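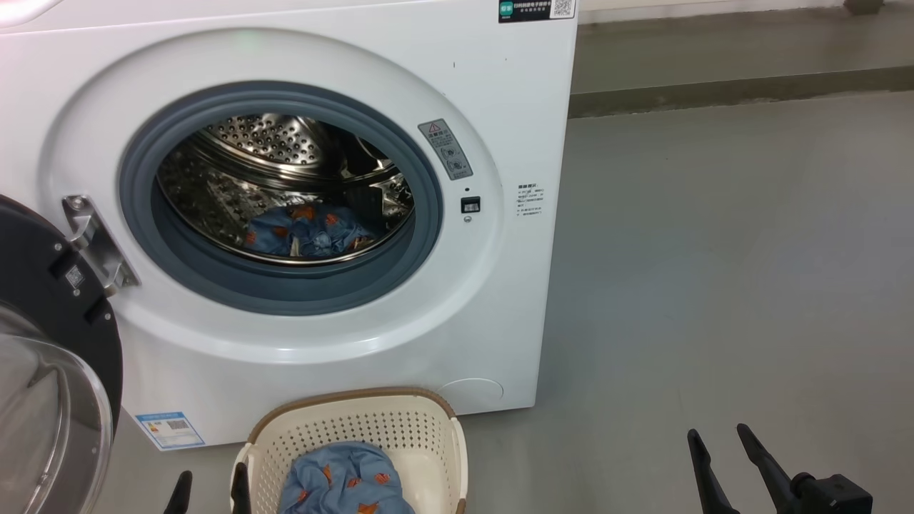

Grafted moon cactus: the green bottom part is going soft, can I save the red top?

Posted by Heriberto Becerra

Hi all, I've been reading this board for ages but never posted, so go easy on me. I have one of those grafted cactuses, the kind with the bright red ball sitting on a green three-sided stem. I bought it in the spring at Valdovinos, the garden place out by the highway, and it was the healthiest looking thing on the whole table. It's been on my kitchen windowsill ever since, facing east, and it even put out a bunch of little red babies around the sides over the summer.

Now it's November and the green part is in trouble. There's a tan patch at the soil line that wasn't there a couple of weeks ago, and when I press on it with my thumb it gives. The rest of the stem is still firm. The red ball looks fine to me, maybe a little less plump than it used to be, but the color's good.

What I've been doing: watering every Tuesday, because that's when I do all my plants and if I don't have a day I forget. The pot is the one it came in, a plastic one with holes, and I never changed the soil (it looks like plain peat, very dark, and when it does dry out it shrinks away from the sides of the pot). The window gets chilly at night now. I'd say it's 50 degrees right up against the glass in the morning, I have one of those cheap stick thermometers there.

So I guess I have a few questions mixed up together. Can the green part be saved if only the bottom is soft? If it can't, can I just cut off the red ball and root it in soil like you would with a normal cactus pup? My sister says yes, she's done it with other cactuses, but I've seen people say the red ones can't live by themselves. And if I have to graft it again, what do I graft it onto, and can a regular person with a kitchen knife do that? I'm not afraid of trying but I'd hate to kill it faster by messing with it.

Also does anybody know what the green part even is? The tag only said "cactus, assorted."

Thanks!

Krešimir Stan

Rot. Throw away the soil, it's peat and it stays wet forever. Water once a month in winter or not at all. The red part can't live without the green part, so don't bother putting it in dirt.

Evaristo Cuautle

Hey Heriberto, welcome! Krešimir is right about the rot but I think you've got more going for you than he lets on, so let me give you the long version. I've been regrafting these things on my back porch for years and I've lost plenty, so take this as one guy's way of doing it.

First, the green part. It's almost certainly Hylocereus, which is the same group of plants dragon fruit comes from (a lot of people have moved them over to Selenicereus now, so you'll see both names). It's a climbing, jungly kind of cactus from warm places. Growers like it because it roots in no time and pushes the top to grow fast. The trouble is it hates cold. Your red ball is a Gymnocalycium, and its relatives down in South America can put up with a cool dry winter just fine, but the stem under it would like to be warm all year. So you've got two plants stuck together that want different things, and 50 degrees with wet peat around its ankles is pretty much the worst deal you can hand to the bottom one. Get it off that windowsill tonight, whatever else you decide.

Now the red ball. It has next to no chlorophyll, so it can't feed itself. Your sister isn't wrong about normal pups! If it was a green Gymnocalycium you could twist one off, let it dry and set it on some grit and it would root. The red ones will sit there looking okay for a while, living on what they've stored, and then they shrivel up. I tried it once out of stubbornness and it went about how you'd think.

Can you save the green part? Maybe, and you should look before you do anything fancy. Knock it out of the pot and brush off the soil. Take a clean sharp blade and slice straight across the stem above the soft patch. Look at the cut. You want pale green flesh all the way across, with a clean whitish ring in the middle. If you see any brown or orange, even a dot in that ring, wipe the blade with rubbing alcohol and take another thin slice higher up. Keep going until it's clean. Wipe the blade every single time.

If you get to clean flesh and there's still 2 inches of stem or more under the ball, you don't need to graft anything. Trim the corners of the cut at a slant, like sharpening a very fat pencil, so the middle sticks out a little. That's where the roots come from. Then leave the whole thing lying on its side somewhere dry and shady until the cut has hardened over. In November I'd give it a week or more. After that stand it up in something gritty. I use half pumice and half bagged cactus mix, and I don't water until I can feel it tug back when I nudge it. A seedling heat mat under the pot really helps this time of year, it's the best cheap thing I ever bought for my plants.

If the brown goes all the way up to the ball, then you're regrafting, and yes, a regular person can do it. It's easier than people make it sound but winter's not a great time, because you want the stock plant to be growing and full of water. If you can get a piece of Hylocereus that's been kept warm, go for it anyway, you've got nothing to lose at that point. Here's how I do mine:

Cut the top off the stock in one smooth pull, flat. Bevel the three edges down a bit so that when the flesh dries it doesn't pull away and leave a dish in the middle. Cut the bottom off the red ball, also flat. Now look for the ring in each one. The two rings have to touch. They don't need to match up in size, they only need to cross somewhere, so if the ball's ring is small, set it off center until it overlaps. Press down and wiggle it gently to push out the air. Then run a couple of rubber bands over the top and under the pot, snug, not so tight they cut in. Move fast, the cuts shouldn't dry out before they meet. Keep it warm and out of direct sun, don't get water on the join, and take the bands off after 10 days or so. If the ball falls off in your hand, slice both sides fresh and try again.

One more thing, you said there are babies on the sides. Those are your insurance! A pup the size of a pea grafts better than an old ball, because the tissue is young and soft. If you've got a few, pop a couple off and graft those too.

And be ready for the fact that these don't live forever even when you do everything right. A few years is a good run on that stock. I've had mine last longer by moving them over to Myrtillocactus, but that one doesn't love cold either. For a chilly windowsill I'd look at Trichocereus, it's slower and way tougher.

Bram Van Rooij

I had the same problem last winter and did what Evaristo says more or less. Mine had brown all the way up so I had to graft. It took on the second try. The first one I think I was too slow between cuts, I was hunting all over the kitchen for rubber bands with the thing sitting there open. Get the rubber bands out FIRST.

I didn't have any Hylocereus so I used a chunk of some column cactus my neighbor was getting rid of, never did find out what it was. The red ball grows slower on it, but it's still alive. I think pretty much anything green and juicy in the cactus family will work for a while. Don't try it on a euphorbia, I nearly did that, they look like cactus but they're not related at all and the white sap is nasty stuff.

Also I would dust the cuts with cinnamon. Not the graft ones, only the ones you're going to root. Can't prove it does anything.

Evaristo Cuautle

Good call on the euphorbia, Bram, I should've said that. I go back and forth on the cinnamon. It does dry the cut out, and I've skipped it plenty of times and been fine.

Heriberto Becerra

Wow, thank you guys. I unpotted it last night. The roots were mostly mush and they smelled bad, so I guess that answers that. I had to slice three times before the brown dots went away, but I got to clean green and I've got a little over 2 inches left under the ball. It's lying on its side on top of the fridge on a paper towel. I did the pencil thing with the corners, not very pretty.

I also took off two of the babies and they're on a saucer for now. How long can those wait before I graft them? I don't have any stock yet, but Valdovinos might have some dragon fruit left in the greenhouse and I can get over there this weekend.

Evaristo Cuautle

They'll be okay for several days, just keep them shady and dry. You'll be cutting a fresh slice off the bottom anyway when you graft. Pick the plumpest dragon fruit stem they have, not a skinny one, and keep it in the warmest room you've got. Let us know how the rooting goes!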